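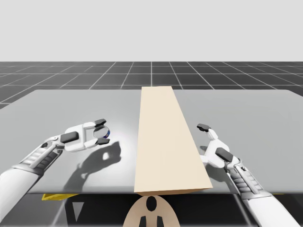
Wednesday, two arms, one can, one very long block

Up way too early because I dreamed about timestamps again. Coffee, toast, straight back to the planner. I'd left a rollout going overnight and wanted to see whether the new collision margin in Storkix had done anything for the two-arm task, and the log greeted me with 616 warnings, all of them the same line. "Stale transform, using last known." Great. Good morning to you too.

So I spent the first couple of hours with the margin back at its old value, just trying to get one warning to make sense. The planner asks for the hand pose, Palitz answers with whatever it has lying around, and nothing in between checks how old that answer is. I wrote that bit of glue myself in January and I remember being pretty pleased with how short it was! It's short because it doesn't check anything. I put in a limit of 200 milliseconds and made it refuse anything older, and of course now the planner refuses to plan half the time, but at least it complains for a reason I can read. 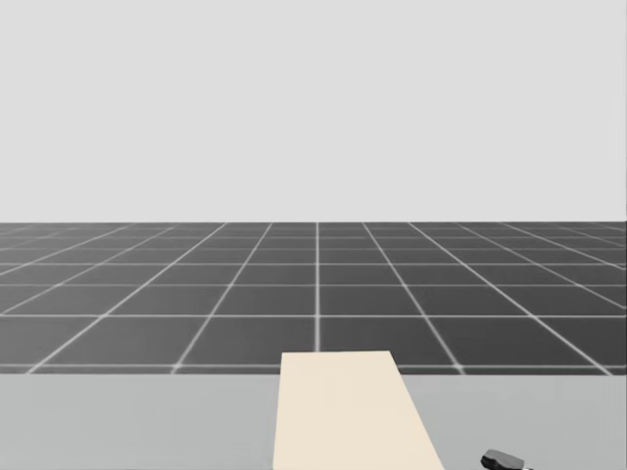
The pose estimator was the next thing on my list, and I'd been putting it off. Palitz gives every estimate a confidence number, and I've been feeding that number straight into the planner like it means something. This morning it was giving me a nice high score for the hand on a view where all you get of the gripper is a bit of tip down at the bottom, to the right of the block, and the rest is tabletop and floor tiles and blank backdrop. How can it be that sure from a tip? My guess is it's leaning on the joint readings and calling that vision. Gráinne Tully thinks the score gets smoothed over time and nobody ever resets it between runs, and annoyingly her idea is easier to test than mine, so I tested hers first. She's half right. There's a smoothing window, and it does carry over, but clearing it only brought the score down a little.

Lunch at my desk (leftover rice, a bit sad). I used the time to go through the wrist views in Vistden one step at a time, which I should do way more often. The scrub bar still jumps when you let go of it, and I've filed that bug 3 times now. But with both wrist streams lined up next to the plan I could finally see which arm the planner thought it was moving, and when.

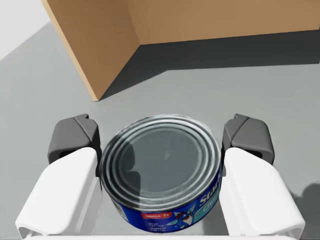 And the grasp checker is its own little mess, by the way. It wants finger width to settle before it'll say "held," and the settle test counts control ticks. I changed the control rate last week. So the test has been waiting a different amount of time than I thought for days, and every grasp number in my notes from that stretch is suspect. I've marked them all with a big ugly asterisk. I'll rerun them once the pose thing is sorted, because doing it now would just mean doing it twice.

I switched the settle test over to seconds and wrote two tests for it. One passes. The other crashes at step 1992 every single time, which made me laugh, and then made me less happy when I found it was an array I'd sized by hand.

After that I wrote up the whole stale transform story and posted it in the Kuo channel, asking if the age limit should live in the planner or in the glue. 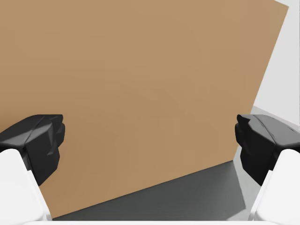 Brahim El Sherbiny wrote back that it shouldn't be in either one. He wants the estimator to stamp each pose with the time the sensor data came in, instead of the time it finished computing, and let whoever asks decide what's too old. He also said my limit is hiding a queue that keeps growing when both arms ask at once, and that I should plot the queue length before I touch another threshold.

Ugh. I plotted it. It grows.

So that's tomorrow: the stamp goes in first, then the queue, then the collision margin I was supposed to be looking at today. I've left the old margin in for tonight's run so there's only one new thing to blame. Need to buy coffee filters on the way in, and ask Gráinne for her reset script before she cleans up her branch.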